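THE SKEPTICAL SHOPPER
Do fruit bowl pods do anything?

Four readers have now written in about the Limik, so I gave in and bought one. If you have missed the ads, it is a white plastic pod about the size of an egg. You drop it into your fruit bowl, and the powder inside is supposed to soak up ethylene, the gas that ripening fruit gives off. The box says your fruit will stay fresh "up to 200% longer." I have been writing this column long enough to stop reading at the words "up to."

The idea has something behind it. Apples, bananas and pears do give off ethylene, and the gas does hurry other fruit along. Growers and shippers control it in cold storage, where the rooms are sealed and somebody watches the dials. My doubt starts with the bowl. It has no lid. It sits in a kitchen where people walk past, open windows and run the fan over the stove. Whatever gas comes off the fruit is already drifting away, and I would like to know how a pod lying under two bananas is going to catch much of it.

I asked the company. Stefaniia Fedoruk, who answers their customer mail, was polite and quick, and sent me a two-page summary of a test. The test used closed boxes. I wrote back to ask if they had run it in an open bowl and was told that results in the home may vary. I am sure they do.

So I ran my own, and please don't mistake it for science. I bought two bunches of bananas and two bags of apples at the Fedport market, same stall, same morning. Half went into a bowl with the pod at one end of the kitchen, half into a bowl without at the other end. After eight days I asked my neighbor Birutė Priedītis to look at both and tell me which had been treated. She picked the wrong one. Then she changed her mind, and then she asked if she could have the bananas for bread.

Now, one kitchen and one neighbor prove very little. A fair test would need many more bowls, and I would happily print the results if someone sent them. Reader Brayan Cuervo swears by his pod and says his pears have never been better. He also told me that he moved his fruit off the top of the refrigerator the same week he bought it. Warm air comes off the back of most refrigerators, and I know which of the two changes I would thank.

Then there is the price. The pod is $35, and the powder has to be replaced every three months. The refills are sold only by the maker, and over a year the whole business came to $163 when I added it up with shipping. I buy a fair amount of fruit and I doubt I throw away that much of it.

What does help is dull. Keep apples in the refrigerator if you have the room, since they soften much faster on the counter. Let pears and avocados ripen out in the open, then chill them. Take out anything bruised or moldy as soon as you spot it. Buy less at a time. Sinan Tekin, who has run the stall at Fedport for years, says most of his customers buy for the week they wish they were going to have – and I recognized my own shopping bag in that.

My pod is going back. The return form asks for a reason, with a drop-down list, and "did not do anything" is not on it. I chose "other."

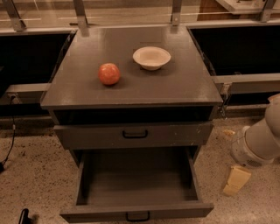 Bananas are the fruit I would worry about first, and you can do more for the rest of your fruit by moving them than by buying anything. Ethylene matters most where fruit is packed together in a closed space, and bananas and apples both put out plenty of it. A single apple out on a cabinet top, with the bowl behind it empty, has no neighbors to spoil. If you only keep one or two out at a time, I can't see what you would be paying a pod to protect. Next month I will be looking at the Lytvynenko bread box, which claims to "breathe." If you own one, please write and tell me how your bread is doing, good or bad.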